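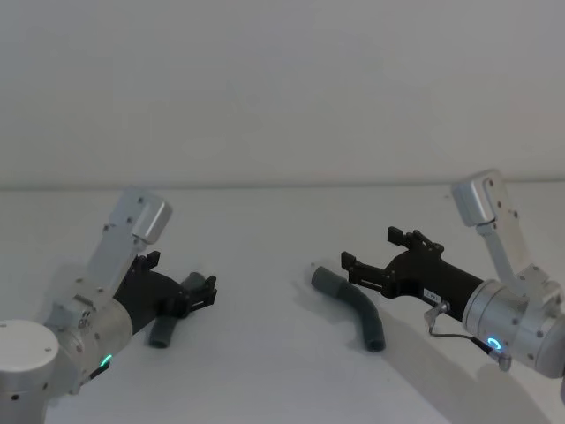
Two pieces of dark gray hose on a white tabletop.

Sachiko Kuroda can tell you what a piece of hose used to do by sniffing the end of it. Garden hose smells like a shower curtain. Old radiator hose smells sweet, and you should wash your hands afterward. Washing machine hose smells like your grandmother's basement, and she says this with real affection.

She has run Ong, the narrow repair shop behind the train station in Istberg, for 20 years. The name came with the lease. People bring her vacuum cleaners, pond pumps, espresso machines and dishwashers, and a surprising share of them leave with the same machine they came in with and a few inches of new hose inside it.

"It's the part that moves," she says. "Everything else in there is bolted down. The hose gets bent and squeezed and shaken every day, and then we're all shocked when it cracks!"

I went to see her on a Wednesday with a leaky pond pump and a low opinion of hose in general. I came home with the pump fixed and a shoebox full of offcuts, and I have been boring my friends about them ever since.

Start with the cut. I had always gone at hose with whatever was in the kitchen drawer, usually scissors, and usually ended up with an end like a slice of soft bread. Kuroda uses a plain ratcheting cutter and turns the hose a little as the blade goes through. The end comes out square and flat, and you could stand it on a table. (She does. There is a row of offcuts along her windowsill, all standing up like chimneys.) A slanted end touches the fitting on one side before the other, and that gap is where my pump had been losing water all spring.

Then comes the fit. Hose is sold by its inside measurement, and this is where most home repairs go wrong, mine included. I had measured across the outside, bought a size too big and tried to make up the difference with a clamp. Kuroda slid my old piece off, looked through it at the ceiling light and reached for the right size without measuring anything. For the rest of us she recommends taking the old piece along to the store, or pushing drill bits into the open end until one fits snugly and reading the number off the shank.

Getting hose onto a barbed fitting is a small wrestling match, and I loved it. Warm water helps. A minute in a mug softens the end enough that it goes over the barbs with a push and a twist – no oil, no dish soap, no swearing. You line the two up, hold the fitting still with one hand and lean in with the other. If both hands are moving, the end folds over and you get to start again. I started again 6 times.

The clamp goes on last, except that you have to remember to put it over the hose first. Kuroda still forgets sometimes and was cheerful about it. She likes the Brollo clamps, with a smooth inner band that doesn't chew into the wall of the hose, and she tightens them until the rubber just begins to bulge at the edges of the band. Then she stops. Most of the split ends she sees have been strangled by someone with a big screwdriver and good intentions.

Her favorite job of the year so far came from Nundomura, up the valley, where a couple had a hand pump in the garden that no one had used since the house was sold. The pump itself was sound. What had gone was a short bend of hose near the bottom, so stiff that it snapped like a pretzel when she picked it up. The new piece took her 2 minutes to cut and most of an afternoon to reach. The couple sent her a jar of pickled radishes in February, and the jar is on the windowsill too, next to the chimneys.

Before I left she filled my shoebox from the bin under the bench: straight bits, ribbed bits, a stretch of clear tubing with braid running through it. Short pieces are the ones worth saving, in her view. They bridge a split, pad a bucket handle, cover the teeth of a pruning saw or stop a gate from banging. I have already used one on the gate. The saw is next, as soon as I find it.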